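Whitelaw pauses kitchen robot runs after grip fault turns up

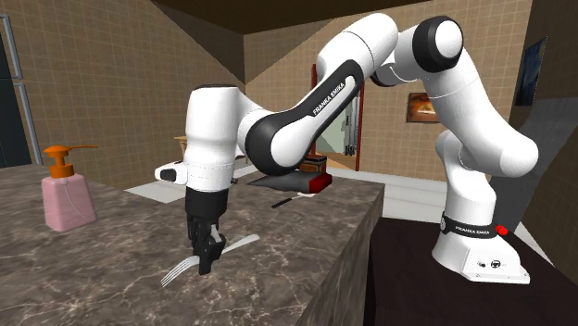 The folks at Whitelaw, the small Tukthorpe outfit that has spent the better part of a year teaching a robot arm to tidy a kitchen, have put their table-clearing program on hold for a little while after finding a fault in the way it holds on to silverware.

The trouble showed up in August, during a long batch of simulated practice runs (2,000 of them were planned, and the team had gotten through 1,162 when they called a stop). In 7 of those runs the software reported that the gripper had a fork safely in hand when the fingers had closed on nothing but air, and the arm then went right ahead with the rest of the job as if all was well. In two of them it swung down lower than it should have and pressed hard against the countertop, which is the part that made everybody sit up!

No real kitchen was involved, and nobody was hurt. Still, the same control code was due to be loaded onto a working arm at the Prollham test kitchen later this fall, and Whitelaw says it would much sooner lose a few weeks now than find out the hard way with a person standing at the sink.

The company traces the fault to a setting that decides how far apart the fingers must be to count as holding something. Thin handles lying nearly flat sit very close to that limit. A fix is being tried out, along with a check that halts the arm if it meets more push from below than it expects. Grarkholm, which supplies the practice software, is helping to go back over the earlier runs, and the Prollham visit will stay off the calendar until that work is finished.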